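Your next housemate still can't fold a fitted sheet

Norex says its silver humanoid is nearly ready for work. After a long day watching it, our writer is keeping her own broom.

29/01/2025

The first thing I noticed was how slow it was. I had been told to expect slow, and had pictured something like my grandfather clearing the dinner plates. What I got was closer to a man defusing a bomb. The robot had been asked to take a sponge out of a plastic tub and put it on a table. It took the sponge, held it, thought about it and dropped it back in the tub.

"Resetting," said an engineer, and we all waited.

I was in Ellurbridge, in a rented office that Norex has turned into a test floor for household and light factory chores. The company has been promising a general-purpose helper for a few years now. Its brochure shows the machine beside a kitchen counter with a bowl of lemons, and the word "soon" appears on four of its pages. I wanted to know how soon, and what I'd be getting.

The chores on the day were modest. Wipe a table. Move items between a box and a table. Hang a tea towel on a rail. Sort a bin of fasteners into two trays, which was meant to stand in for shop-floor work. None of it would trouble a ten-year-old, apart from the boredom.

Over the morning I kept a tally of the box-and-table job. The robot made 30 attempts and finished 11 of them without anyone stepping in. Staff were pleased with that. They pointed out, fairly, that last June it couldn't do the job at all. I would point out, also fairly, that a person who managed 11 out of 30 would not be asked back after lunch.

What goes wrong is rarely dramatic. The hand gets to the right neighbourhood and closes a little early, or a little to the left. A shadow falls across something and the machine loses interest in it. Reaching is more or less a solved problem, as far as I could tell. It's the last few centimetres that eat up the day.
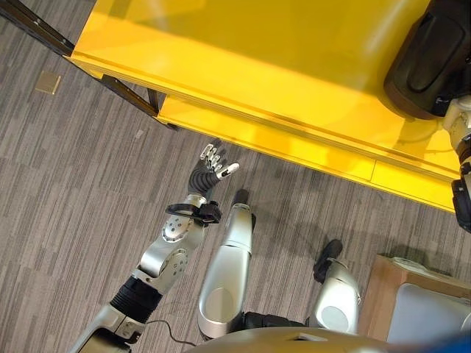
Within reach: the robot's left hand, open and just short of the yellow table at the Ellurbridge test floor.

The hands are lovely things, I'll admit. Five fingers, metal caps on the knuckles and tips, a dark textured palm. They look as though they should be able to do anything. But a hand is only as good as whatever is telling it how hard to squeeze, and on that front the machine is still guessing a good deal. The sponge survived everything. A paper cup did not. I asked to see it try an egg and was told eggs were "on the roadmap".

Then there's the question of what counts as doing the chore. Wiping the table meant passing a cloth over it in long, even strokes, and the robot did this well. It wiped the clean end with the same care as the end where someone had smeared a bit of jam. When it finished, the jam had travelled. The test was marked as a pass, as the cloth had covered the required area. I've lived with people who clean like that, but I wasn't leasing them by the month.

Shop-floor work ought to be easier, and to be fair, it is. Parts come in the same shape every time, the light doesn't change and there's no dog. The fastener sorting went better than anything else I saw, with few mistakes over a long run. Still, a plain sorting machine with no arms or legs has been doing that job for decades, faster and for less money. Belmonte, a packaging plant outside Lisomstead, took one of the humanoids on trial last year. A supervisor there told me it stacked cartons reliably for roughly 20 minutes at a stretch before somebody had to come and sort it out. The plant didn't extend the trial. The supervisor liked the robot, as it happens, and said the crew had dressed it in a hi-vis vest.

Norex's answer to all this is practice. Every failed grab gets recorded and fed back in, and the next version of the software is meant to be better for it. That may well be right. The progress over the past year is real, and I'd be foolish to bet against another jump. What I don't buy is the idea that a kitchen is just a harder test floor. My kitchen has a drawer that only opens if you lift it, a toddler's worth of crumbs under the bench and a different mess each evening. Practising on a sponge will only get you so far into that.

I also asked about price and got a range so wide it was no use to anyone. Servicing would be extra. So would the person on call in case it gets stuck, a role the sales material mentions once, in small type.

Late in the day they let me put the sponge in the tub myself for one last run. The robot leaned in, picked it up at the first try and set it on the table, and a small cheer went up. It was a good grab. Then one of the staff picked up the cloth and wiped up the rest of the jam.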